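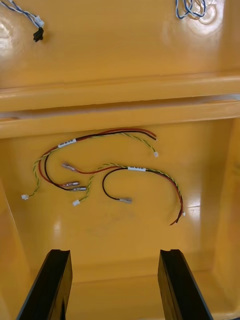
Wiring harnesses in a divided yellow bin at the Folholm works, with the gripper open over the lower compartment.

The quote for the robot arm was the easy part. Folholm, which assembles control units for small pumps, had the price of the arm and its gripper within a week of asking. Working out what everything else would cost took until April.

The firm wanted a machine to pick small wiring harnesses out of a bin and hand them over for fitting. A person does this without thinking. For a robot it is awkward work, as wires bend, cross and catch on one another, and no two lie the same way. A supplier's demonstration with neat metal blocks says very little about how the same arm will cope with a pair of tangled harnesses.

Folholm looked at offers from two integrators, Cukari and Stavov. Cukari's was lower on paper, but it left out the guarding, the spare fingers and any time on site after handover. Once those were added the gap almost closed. Stavov had priced them from the start, along with training for both shifts.

The planning team then drew up its own sheet with a line for each item the quotes had missed. Floor work and a new power supply went in first, then the bins. Glossy plastic throws back light from overhead lamps, and a bright spot on the bin can confuse a camera, so there was a line for matt trays and another for moving the lights. The bins stayed in the end — the lamps were cheaper to change.

The largest missing item was time. Folholm set aside 232 hours of its own staff's work for trials and ended up using 251. Most of the extra went on the thin twisted pairs, whose connectors are tiny and tend to hook under the heavier red and black wires. The firm now tells its sister plant at Cheon to budget for trials as a separate cost, with its own limit.

It also changed what it was asking for. The first brief had the robot picking, turning and plugging in each harness. The version that was signed off covers picking and placing only, and people still make the connections. That took one camera and a good deal of programming out of the price. It also meant the case could be worked out on a modest target of 1080 harnesses a week.

Folholm expects the cell to pay for itself in 3 years, counting service visits and a new set of fingers each year. If volumes fall, it will take longer, and the team has written that into the plan as well. The arm is on a lease with an option to buy, so the decision on a second cell can wait until the first lease review.

Cheon has asked for the same sheet and is filling in its own figures, starting with the lighting.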